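Osdale Town Gossip and Politics Column: progress report to the Guerra Fund
October 2018

Hi all,

So, the column is alive! When you agreed to pay for a humor page about local politics I think we all wondered if Osdale had enough politics to go around. It does. The run-up to the council election has been a gift, and I've had more material than space pretty much every week since August.

Readers first, because I know you'll scroll down for them anyway. The email edition went out to 1,279 people last time. The goal in the application was 2,000 by the end of the grant, so there's a way to go, but most of the new sign-ups came after the piece where the two candidates' yard signs argue with each other on a lawn in Voltham (my favorite too, and it took me one evening, while the one I sweated over for two weeks got four replies).

What went well: the talking objects. I started with the yard signs, then the podium at the debate got its own column, and then the parking meter outside town hall, which is now sort of a regular. People write in asking what the meter thinks of things. I've decided it's against the bond measure and in favor of itself.

What didn't: the celebrity stuff. You asked for some, I tried some, and it fell flat. Osdale readers don't seem to care who is feuding with whom on Instagram unless one of the people feuding went to high school here. I'd like to drop it and put that space into a reader mailbag, if that's OK with you.

We also had 2 complaints. One was about a joke on a candidate's hat and I stand by the joke. The other was fair, I had the wrong ward in a punchline, and we fixed it online the same day and ran a correction in the next email.

Money: I've spent $600 of the illustration budget, all of it on the header drawings. Kakoritz Printing is still holding our quote for the little year-end booklet, and I need a yes or no from you before I can book it. I'd love a yes!
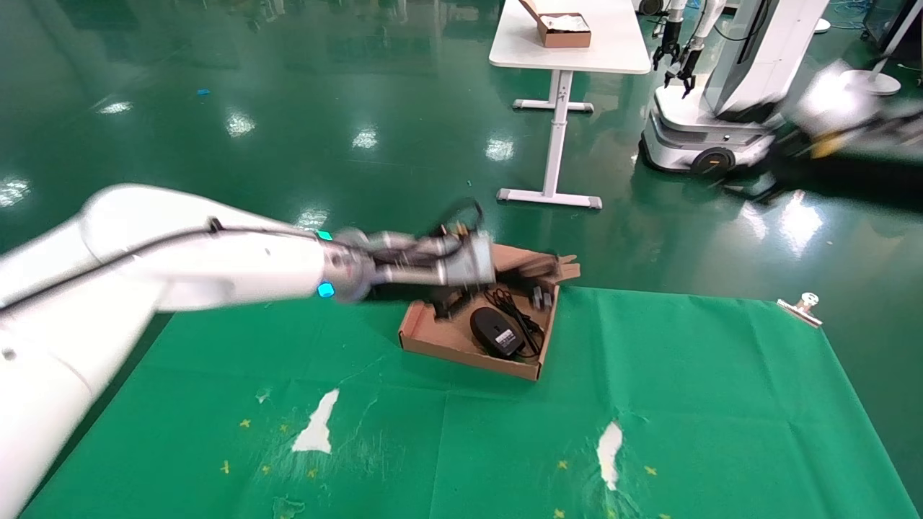 Next up is the election special, and it's going to be all objects, start to finish. The ballot box gets the lead, the parking meter gets a sidebar, and I want a short monologue from some piece of office equipment that has been passed over for promotion. I'm leaning toward a black computer mouse at the bottom of an open cardboard box, label facing up, still convinced it's on the short list for deputy mayor. Drafts will be with you a week before it runs, so tell me early if anything makes you nervous.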